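Jan 18, 2019
Bench notes, glaze tests (Nartey clay body, second round)

Okay, kiln's cool enough to open and I have feelings. The Tolteo clear is still crazing on the inside of the bowls, same as last time, and I really thought the slower cool would fix it! Fired to 2433 F on the top shelf, held for 5 minutes, then let it come down on its own with the damper shut. Outside walls look lovely. Insides have that fine net of cracks if you tilt them to the light (and you can hear them pinging, which is sort of pretty and sort of heartbreaking).

What I mixed: 500 g dry batch, sieved twice, dipped for a slow count of 4. I think that's too thick on the bowls. The tiles got the same dip and they're fine, but tiles forgive everything. Next batch I want to swap a bit of the feldspar for silica and see if the fit gets better. Somebody wrote "more silica!!" on the old Gositska recipe card, so clearly I'm not the first one here.

Packing for the Vostamley sale is the other thing on my mind. We need big boxes, and I'd like to double-box the platters this time, with crumpled paper between the two. Two broken rims last March and I'm still sore over it.
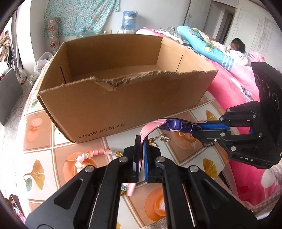
Big carton, torn along the front edge.

Crazed bowls are not going to the sale, by the way. Please don't price them. I put them on the bottom shelf by the sink with blue tape on the feet, and I'd like to keep a couple for a tea stain test, just to see how bad the lines get.

Still to do: wash the kiln shelf that caught a drip, weigh out the silica batch, and find the good sieve. It was on the hook yesterday, I swear.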